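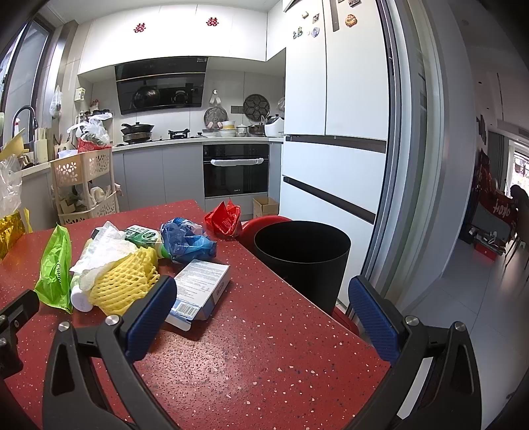 Clallow gripper, jaws open over a countertop with groceries. Kitchen subset.

Clallow Kitchen Subset – data card and README

Version dated 17 September 2025. Maintained by the Arilness data team.

Summary

This release contains 527 episodes recorded with the Clallow hand-held gripper in home kitchens. It is supplied with the Clallow evaluation kit and may be downloaded separately by kit owners. The tasks are short pick-and-place jobs on worktops and tables: sorting groceries, moving items into a container, clearing a space. No robot arm was used in recording. Policies trained on the data are meant to be run on an arm fitted with the matching Clallow end effector.

Hardware

The gripper has two parallel black jaws. Each finger carries a blue textured pad on its inner face, fixed with four screws. Pads are a wear part and should be changed in pairs. Check the screws before each session; a loose pad shifts the contact point and the jaw width readings will no longer match the calibration file.

The camera is mounted on the tool and looks forward past the jaws, so both fingertips stay in view when open. Do not crop the lower part of the image before training. The Tiêu loader expects the fingers to be there and uses them to check jaw width.

Contents

episodes/ – one folder per episode, with video, tool pose and jaw width
calib/ – camera and jaw calibration, one file per gripper
tasks.csv – episode number, task text, site code
splits/ – training and held-out lists, divided by site

Video and pose share one clock. Jaw width is given in millimetres between pad faces. Pose is relative to the first sample of the episode, with no shared world origin between episodes.

Use

Install Tiêu, unpack the archive and point the loader at the top folder. The first run builds an index and takes 6 minutes on our test machine. Later runs read the index from disk. If you replace a calibration file, delete the index and build it again.

The Hindach baseline was trained for some 2000 steps on the training split. Its weights are in the kit download and are intended as a check on your set-up. We make no claim for them as a working policy.

Known limits

Kitchens were left as found. Worktops are often crowded, and patterned surfaces such as speckled stone effects are common. Thin plastic bags, foam nets and clear wrapping give poor depth estimates, and we suggest masking them if your method relies on depth.

Pose tracking was lost in five episodes. They are kept and flagged in tasks.csv.

There is no force data. Grip on soft fruit can only be judged from jaw width and video.

Licence

Research and internal evaluation only. Redistribution of the video requires written consent from Arilness. Code in the archive is covered by its own licence file.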